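Ticket: Kolungate survey app, farm visits not syncing
Product: Virkier field records, coffee growers' module
Opened by: Halldóra Bisgaard, Bošković Growers' Support
Handled by: Đức Đoàn
Status: Resolved, one item open

Halldóra, 08:40
Hello again! The new leaf rust form is a joy to use and the growers love getting their results on the spot. One snag, though. Since Thursday the visits from the upper plots have stayed on the tablets with a grey clock beside them. Lower plots go through fine. Same form, same tablets, same people. I've got 27 visits waiting and the spray advice can't go out until they're in.

Đức, 09:15
Thanks, and what a tidy report! Could you open one of the stuck visits, tap the three dots and send me whatever it says under "last attempt"? Please don't sign out on any of the tablets for now. Unsent visits are wiped at sign-out in this version.

Halldóra, 09:32
Nobody has signed out, phew. It says "plot reference rejected, code 3". I tried one on the office wifi as well and got the same message, so I don't think it's the signal up there.

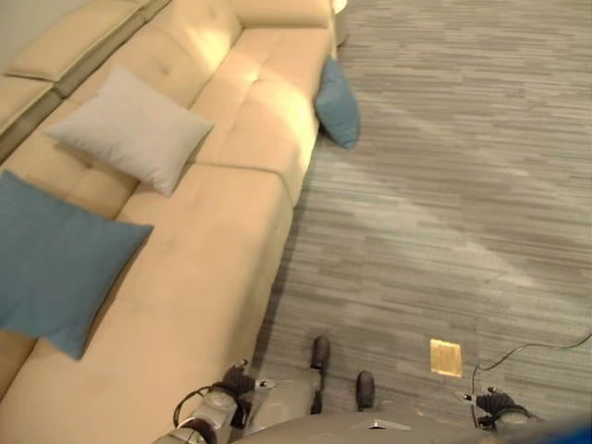 Đức, 10:05
Brilliant, the wifi test saves us a lot of poking about. Code 3 means the server doesn't recognise the plot number. Were the upper plots renumbered lately?

Halldóra, 10:11
Yes! In January. We had 700 plots on the list and split the bigger ones so that shade trees and open rows could be scored separately. The new numbers have a letter on the end, like 412b. I loaded the list myself and it said it was accepted.

Đức, 10:48
Found it, and it's a lovely little bug. The list did load, but the import dropped the letter, so 412a and 412b both became 412 and the second one was thrown away. The tablets have the right numbers and the server has the wrong ones. I've switched the plot column to text and reloaded your list from the January file. Could you press "send again" on one tablet only?

Halldóra, 10:56
It went! Nine visits, all with green ticks, and the rust scores are against the right halves of the plots. Doing the other tablets now.

Halldóra, 11:20
All 27 are in. One thing left: the Fanance export for the seedling payments still shows the old numbers, and it stops at row 2,000 when our sheet is longer than that.

Đức, 11:34
Wonderful news about the visits! The old numbers come from a saved copy of the plot list, which refreshes overnight. The row limit is a separate fault, so I've raised it on its own and left this ticket open for that part. Until it's mended, run the export one valley at a time and it'll stay under the limit.

Halldóra, 11:41
Will do. Spray advice is going out this afternoon. Thank you, that was great fun to watch!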